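Cell Notes: Jackets, Collars and the Wrist Camera at Postport

The Vuretti arm at the Postport site is due for its second jacket change, and three other sites have asked how the cell is looked after between visits. What follows is the routine as it stands now. It replaces the sheet taped inside the control cabinet door, which still has the old torque sequence on it and should be taken down.

The cell is a single arm on a fixed pedestal with a wrist camera, a two-finger gripper and a small controller on the floor beside it. It does light pick and place work on mixed parts. It runs in an indoor space with ordinary lighting, no coolant and no washdown. The maintenance load is therefore low, and most of the faults logged since January have been cable and cover faults. The gearboxes have given no trouble.

Running hours at the last visit

The counter read 1,347 hours. Jacket inspection is set at every 224 hours, and the last one was done on time. The one before it was skipped when the site was short of floor time, and a split in the lower cover was found later than it should have been. Please do not skip it. The inspection takes 20 minutes with the arm parked and the power locked off.

Before any work

Park the arm with the service program, not by jogging it by hand from the pendant. The service position takes the weight off the second joint and turns the wrist so that the connector side faces outward. Once the arm has stopped, lock off the main switch, hang the tag and wait for the drive lights on the controller to go out. Try a jog from the pendant to confirm that nothing moves. Then check the brakes by putting light hand pressure on the forearm. It should not sag.

If the service program will not run, leave the arm where it is and support the forearm with the padded stand before releasing anything. Two sites have tried to release the brakes with no stand in place. The arm came down slowly in both cases, but the wrist connector was bent in one of them and had to be replaced.

Covers and plastic sheet

The sheet goes on at the end of a shift and whenever there is building work nearby. Use the thin blue film from the stores roll and cut it long enough to drape without pulling. Do not use tape on the ribbed sections. Adhesive lifts the matte finish and leaves a sticky band that collects lint, and the only cure is a new cover.

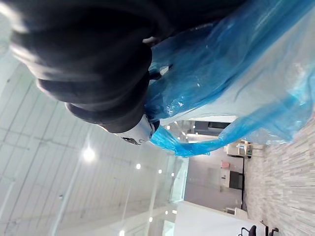
Collar checks at the wrist end start with a clean, dry cloth and a flashlight. Wipe the metal first, all the way around, then look for scoring, rust spots or a dull ring where a cover has been rubbing. The collar should be bright, with a polished face like the one at the lower end of the black ribbed section, and the blue sheet has to be lifted well clear of it before any tool goes near. A loose flap hanging below the collar is easy to catch with a wrench or trap under a clamp. Fold it back over the arm and hold it with a soft clip placed on the plastic only. Read the plate on the underside of the collar with the flashlight held low and to one side. If the plate can't be read, copy the joint number from the controller's parts page and write it on the service sheet. Do not scrub the plate with solvent.

Next, check the gap between the collar and the first rib. A feeler strip should slide in with light drag at four points. If it slides freely on one side and binds on the other, the cover has crept and needs to be reseated. Loosen the band, work the cover around by hand until the drag is even, and tighten the band again in two passes. The band screw is small and strips easily. Use the short driver from the kit and stop when the screw seats.

Rib inspection

Work from the wrist back toward the shoulder. Press each rib with a thumb and let go. It should come back to shape at once. A rib that stays flat has lost its backing and will crease the next time the joint folds, and a crease turns into a split after a few weeks of normal running. Mark it on the sheet by rib number, counting from the wrist.

Look in the valleys between the ribs as well as on the crests. Grit settles in the valleys and works like sandpaper when the joint moves. Use the soft brush, dry, and brush along the valley. Compressed air is not allowed here. It drives the grit under the edge of the cover, and the cover then has to come off to get it out.

Small surface scuffs can be left alone. Anything that shows a lighter layer underneath counts as a fault, and the cover goes on the replacement list. A cover with an open split is changed the same day or the cell stays off.

Changing a cover

The parts come from Cheng in sealed bags, one cover and two bands to a bag. Check the part number against the sheet before opening. The upper and lower covers look alike in the bag but the upper one has a wider cuff, and forcing the narrow cuff over the upper joint will tear it.

Take off the gripper and the camera bracket together, leaving the camera mounted to the bracket. This keeps the camera angle and saves most of the calibration work later. Cap the connector. Loosen both bands, slide them toward the wrist and draw the old cover off by turning it a little at a time. Do not cut it off with a knife. The cable bundle runs directly below, and a nick in the outer wrap is hard to see until the signal starts to drop out.

With the cover off, inspect the cable bundle along its full length. Look for shiny spots on the wrap, broken ties and any place where the bundle has moved out of its clips. Replace ties one at a time so the bundle keeps its twist. Trim the tails flush and turn the heads away from the cover.

Slide the new cover on with the seam facing the pedestal side when the arm is in the service position. Seat the far cuff first, then the near one. Put the bands on loosely, check that the ribs are evenly spaced, and tighten. No grease or powder is needed. If the cover will not slide, it is the wrong part or it is going on backward.

Wrist camera

The camera needs a clean lens and a tight bracket, and very little else. Wipe the lens with the lens cloth and nothing wet. Check both bracket screws with the short driver. They have thread lock on them from the factory and should not turn. If one does turn, take it out, clean it, apply a fresh drop and put it back.

Next, look at the live view with the arm still parked. The camera turns with the wrist, so a level room may come up on its side, and that is no reason to touch the bracket. Check that no part of the cover or cable wrap enters the view when the wrist is at its working angle. Bright ceiling fixtures can upset the exposure setting. If parts look washed out in the working area, run the exposure routine with the usual room lights on and save the result under the same profile name. New profile names are not picked up by the job program.

Run the short calibration after any work on the bracket. It uses the target card and takes 12 poses. A pass is shown on the pendant in green, and the error value is written to the log without further input. If it fails twice, clean the target card and check that it is lying flat. If it fails a third time, stop and send the log file to the service desk.

Restart

Remove the stand, clips, cap and brush, and check them off against the kit list. Remove the sheet completely. A corner left tucked under a band will be pulled into the joint on the first full fold. Take off the tag, restore power and run the slow check program from the pendant with one hand on the enable switch. Listen for rubbing at the wrist and watch the cover at both ends of travel. Small movement of the ribs is normal. Movement of the cuff under the band is a fault, and the band needs to be tightened again with the power locked off.

When the slow check is clean, run five cycles at half speed with no parts loaded, then return the cell to the operator.

Parts and stock

The Gumutside depot holds lower covers, bands, ties and connector caps. Upper covers are ordered in and should be requested at the inspection before the one where they will be fitted. The site kit should always hold one spare lower cover, four bands and a full roll of blue film. Film that has been used near cutting or drilling work should be thrown away and not folded back into the kit, as the chips stay in the creases.

Service sheets go to the depot by the end of the month in which the work was done. Enter the hour count from the controller screen and leave the cover lot number box blank if no cover was changed.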